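Debt collector sued me, do I answer or ignore it?

Trusadton Debt Talk > Lawsuits and Judgments

millrace77
June 3, 2018
So I got served last night. The company is called Kofler Recovery and they say they bought my old Tilel card account. I stopped paying on that card when my hours got cut and I never heard from Kofler until now - not one letter. The balance they want is way more than I remember owing. My brother-in-law says ignore it because they can't prove anything. Is he right?

pennywhistle
NO. Please don't ignore it! I did that with a medical bill and they got a default judgment, then they took money out of my paycheck for months. Look at the summons, it should say how long you have to answer. Mine was 31 days but it depends on where you live.

oldgoat_sterkelby
What pennywhistle said. File an answer, keep a stamped copy, and ask them to show the paperwork proving they own the account. When I did it in Sterkelby the clerk was nice about it and gave me the blank form.

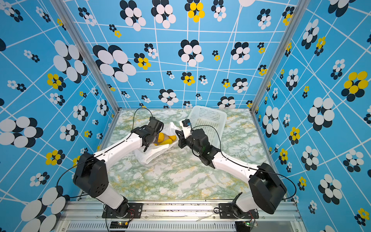

The other thing I'd do is pull your credit report and find the date of your last payment. If it's old enough they may be out of time to sue, but you have to raise that yourself in the answer. The judge won't do it for you.

barnacle_bev
I'm going to be the grump here. All this "make them prove it" stuff is fine, but if you owe the money you owe the money. I called mine up, offered 60 percent and they took it (got it in writing first). Done in a week, no court.

oldgoat_sterkelby
Bev, that's great for you, but he doesn't even know if Kofler has the right account. I wouldn't pay a stranger a dime until I saw something with my name on it.

barnacle_bev
Didn't say pay blind. I said a phone call is free.

pennywhistle
Careful with the phone though. In some states a small payment can start the clock over.

millrace77
OK, I'm filing the answer. The summons gives me 7 more days than I thought, so I can get to the courthouse on my day off. Does anyone know if there's a fee?

oldgoat_sterkelby
Some courts charge, some don't. Ask about a waiver when you call the clerk.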